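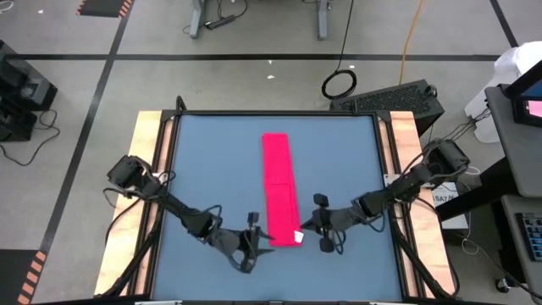
The meeting opened with the folding of the table cloths and napkins for the Conholm hall, carried over from August. Members were still unhappy that cloths come back from the wash folded in several different ways and do not stack. The long fold was put forward again as the standard. The red cloth on the blue-grey mat is done that way, in one narrow strip, and the white tag sticks out at the bottom corner. After some discussion it was agreed that the long fold will be used for everything except the round cloths, and that tags are to be turned inside before the last fold.

Thu 18 September
Minutes by Serena Sanna

1. Minutes of the last meeting
Agreed as correct, with one change. The order from Pellegrini was for 100 napkins and the minutes had it as 13.

2. Stock
The new napkins have been unpacked and put in the tall cupboard. 14 of the older cloths have stains that have not come out after two washes. It was agreed to cut up the worst for cleaning rags and keep the others for outdoor use. The Sirnano cloths are not to be cut up on any account as they are on loan and go back after the harvest supper.

3. Washing
The laundry has asked that colours are sent separately from now on. There was a complaint about white napkins coming back pink in August. The laundry does not accept that this was their fault and it was decided not to take it further. Two bags will be bought, one marked WHITES and one marked COLOURS, and hung on the back of the store door.
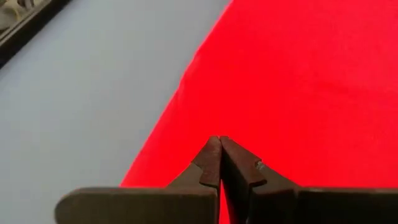
Bags should not be filled past the handles. Anyone taking one to the laundry is asked to write the date and the number of cloths in the book, and to do the same on collection. The book has not been filled in for four weeks.

4. Ironing
A proposal to stop ironing the napkins was discussed at length and put to the vote. It was lost by one. Cloths will be ironed flat and then folded, as folding first leaves hard creases that show on the tables.

5. Cupboard shelves
Grollar has quoted for two more shelves. The price was thought high and a second quote will be asked for. In the meantime round cloths go on the bottom shelf, long ones in the middle and napkins at the top. The step stool has a loose foot and needs mending before it is used again.

6. Any other business
The key to the tall cupboard is still missing. Please look in coat pockets.

The date of the next meeting was left open until the hall bookings are known.

Related items
Minutes, August meeting
Linen loan form
How to book the Conholm hall
Harvest supper: table plan

Search this site
Enter keywords
Go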